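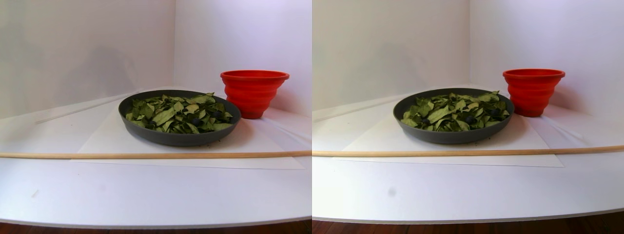 Green leaves in a round, dark grey tray.

Arkville Open Water Mile

The Arkville Open Water Mile is a swimming race held each summer in Lake Lungu, a long, narrow stretch of water on the northern side of Arkville. It began as a friendly wager between two rowing crews and has grown, rather to the surprise of everyone who swam in those chilly early years, into a fixture of the regional calendar.

The course follows a triangle of orange buoys and finishes on the shingle beside the old ferry steps. Swimmers set off in waves, slowest first, so that the beach is still full when the last of them come in. 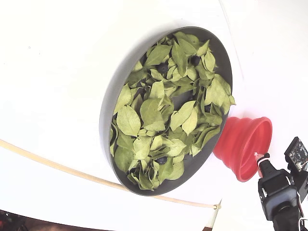
The first race drew 34 swimmers, most of them rowers, and was started by a whistle borrowed from the primary school. The present record entry is 292, and there is now a waiting list by April.

Wetsuits

For many years wetsuits were simply a matter of taste. As more club swimmers arrived, though, there was a good deal of grumbling about the extra buoyancy, and a separate wetsuit class was brought in with its own prizes. The minimum age for either class is 19 – younger swimmers have a short dash of their own along the shore. 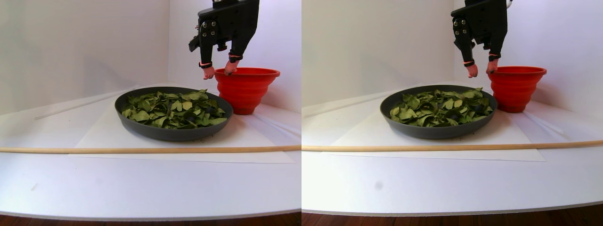

Gonçalo Vieira still held that two classes were one too many, and wrote in the Mundisar club newsletter that cold water was half the fun and the other half was the soup afterwards.

Winners

Gramedora Swimming Club has taken the team cup 7 times, more than any other side, and its supporters are easily the loudest on the steps.

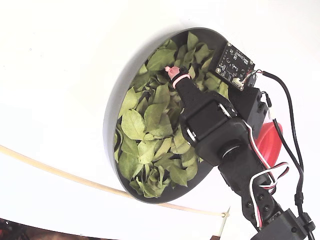

Related events

The Lungu Relay is swum over the same course in the evening by teams of four, often in fading light and very high spirits.

Comments

Petra: Lovely to see the ferry steps mentioned! I came in dead last one year and got the biggest cheer of my life.

oldrower: The whistle came from the scouts, I'm fairly sure.

Contact us | Copyright Arkville Sports Pages | Back to top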